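Last updated in June

The Little Steamer That Won Me Over

I grew up thinking steamed buns came from a shop. You queued outside the Filonach bakery in Nostberg, you paid, you burned your tongue, you went home happy. Making them myself? Please. I had a cupboard full of bamboo baskets I'd bought with good intentions, and every one of them smelled faintly of old cabbage.

Then I moved to Clelbridge, 27 miles from a decent bun, and got desperate (and an electric steamer).

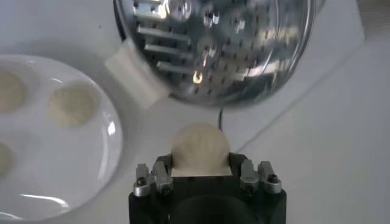
One smooth ball of dough and plenty of shiny steel.

I love a metal basket. All those little holes, nothing to scrub out of the weave, and it wipes clean in seconds! The dough matters more, of course. I knead mine for 10 minutes with the radio on, shape it into balls, then leave them alone on a plate while I find something else to fuss over. Too much flour on the outside and they dry out, too little and you're peeling them off your fingers.

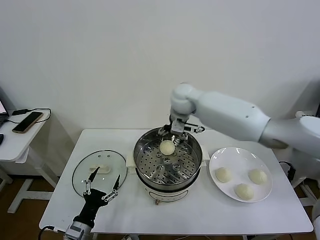
I've also stopped crowding the pot, which took me years to learn because I'm greedy. Buns swell, and when they touch they tear. So I keep the spares close by, set the lid down flat where I can grab it, and do a small test batch first. If the first one's dense, the rest get another half hour to rise. If it's good, I eat it standing up, and then I'm already mixing the next bowl of dough.

We use cookies to improve your visit. Accept | Manage settings

© Mitsotakis-Vlachou Magazines | Contact us | Back to top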